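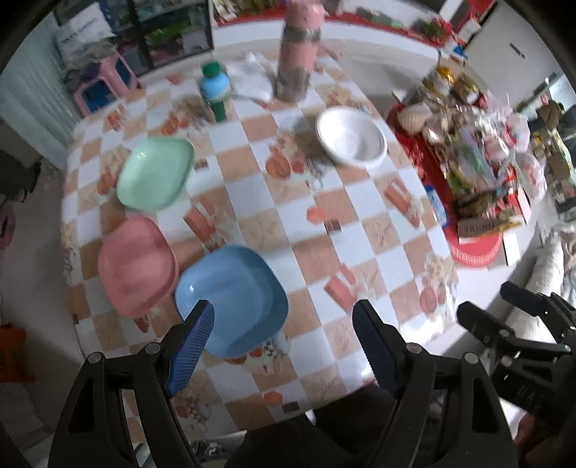
Targate hand-held gripper, set of 2 — trial units on offer

Targate_Supply
Trial units are available to member organisations from September. The fingers carry blue textured pads, and replacements are sold in packs of 3. Enquiries should quote reference 313.

h.obura
We have had the set on loan at Pundley. Square plastic plates are a fair test, and our operators found the pads satisfactory on them. I would recommend the purchase.
Hamisi Obura

SFKan
I cannot agree without reservation. Our unit at Dristar completed 302 table-clearing runs, and the left pad had begun to lift at one corner. The price should include spare pads.

h.obura
Was that the earlier adhesive? Ours has shown no lifting — though we have done far fewer runs.

SFKan
It was the current one, according to the delivery note. Thin wrappers also remain difficult to pick up singly.
Shu-fen Kan

Targate_Supply
Please return the affected pad for inspection. A replacement pack will be sent without charge.

tu_stores
Does the offer extend to single units? We require only one.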